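Reading time: 3 minutes

Cummont Veterans' Memory Project
Progress report to the Claltano Fund, second period
July 1, 2018

You asked for a short report this time. The last one ran to 71 pages, and we took the hint.

The recordings. We promised to record former service personnel from Cummont and the villages round it, with a bias towards those who had never been asked. We now have 159 interviews on file. Two more were recorded and then withdrawn by the speakers, one on reflection and one on the advice of his wife. Both have been deleted, as the consent form says they will be.

Most speakers served in the army, and a good many of them in supply, signals or catering. We had braced ourselves for battles. What we have is a very full account of who was to blame for a missing lorry, told from several sides, none of which agree. The county archive is delighted with it.

Transcripts. These are behind. The Skuvix software we bought with your money copes well with newsreaders and poorly with retired sergeants, and it turned "mess bill" into "Miss Bell" so often that one typist began to wonder what became of her. Every transcript is now checked by ear against the recording, and at the present rate we shall finish in March.

The luncheon. The regimental lunch at the Sima Hall was meant for a modest crowd and 205 people came. The speeches overran, and the second sitting ate its pudding during the toast to absent friends. The overspend on catering is shown in the accounts under catering, where we felt you would look first. We have covered it from the raffle and ask for nothing further.

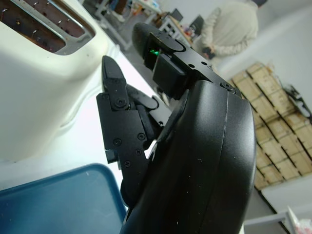 Cummont Veterans' Memory Project | Report No. 2 | Page 3

Loans and gifts. Medals, letters and pay books are still coming in faster than we can list them. We have stopped taking uniforms, having nowhere to hang them, and now pass them to the county museum, which has asked us to stop as well.

Next period. We shall finish the checking, hand the first batch of recordings to the archive and open the listening post in the library. The library wants headphones with a longer lead. The quotation is attached, along with the spending table and the revised timetable, which replaces the earlier revised timetable.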